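Getting the Fall Box Down Early

By Hanna Nechyporuk
Aug 28, 2026
2 min read

I know, I know, it's still hot enough to fry an egg on the porch, but I went up for the fall box anyway. Csenge says I start a week earlier every year, and she may have a point (she also has her own wreath up already, so I'm not taking it too seriously).

Most of what's in the box came from my mother-in-law's house on Lakatos Street: the brass candlesticks, a bundle of napkins with one corner scorched, and the long table runner I always forget to iron. I iron it in October, usually, about an hour before people come over.

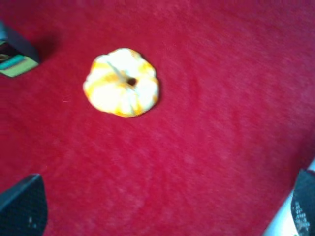
I've gone back and forth for years about what color belongs under the fall things. My mother-in-law swore by brown, and I did brown out of loyalty for a good long while, and everything just sank into it. Red is so much kinder to the pale little pumpkins! With the creamy ones that have orange running down the ribs, you get all that stripe showing up from clear across the room, and the small dark stem looks almost like a button in the middle. I'm thinking one at each end of the sideboard and then the candlesticks, and maybe a bowl of walnuts if Imre will leave them alone.

The one trouble with fuzzy fabric is lint, so I keep a roller in the drawer and go over it before supper. I still need candles, the plain ivory kind, and I have to ask Boglárka whether she wants her cake stand back.

16 comments
40 shares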